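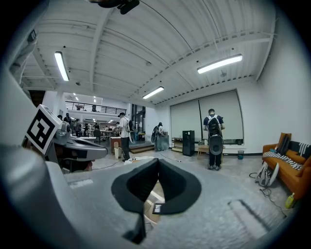 Liên Lý says that she was told the Eltell appeal for families who fled the siege has closed, but the link is still taking money.

Is my donation going to reach anyone?

I gave £80 last week after reading about the town being cut off again. The receipt says "emergency food, northern convoy". Then somebody in the comments under a news report said the convoy was turned back at the last checkpoint and the appeal was closed. I can't find anything about it on the Eltell page. Do I ask for the money back, or leave it? I don't mind it being used elsewhere but I'd like to know where.

Liên Lý, 12/09/2018

Rosser

Write to them and quote the receipt number. When a convoy is refused, the food normally goes back to a warehouse and waits for another permit, so your money may already be sacks of rice. I gave to a different appeal in September last year and it took 12 weeks to get through. They had 600 food boxes sitting there the whole time.

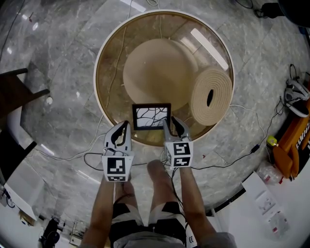 Small picture frame on a glass-topped table

Comments under news reports are not much use for this. Half of them are copied from other sites - often old ones.

Guest

it's all a scam, the armies take everything at the roadblock anyway

Prostden

That does happen, but not every time, and it isn't what she asked. What I would do:

1. Read the small print on the appeal page. Look for a line saying that money left over can be moved to other work. Nearly every appeal has one.

2. Look the charity up on the public register and check the number against the one on your receipt.

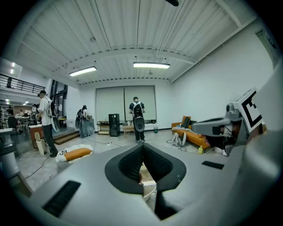 3. E-mail the supporter team and ask 2 things: has the convoy gone in, and which fund is the money in now.

4. If there is no answer after almost a month, ask for a refund in writing. Your bank can help if the payee turns out to be someone else.

Print this page | E-mail to a friend

Related:
Can I send medicine to a besieged town?
Tracing relatives after an evacuation
Collecting winter coats in Preltirville
What does "ceasefire monitor" mean?

Contact us | Copyright | Back to top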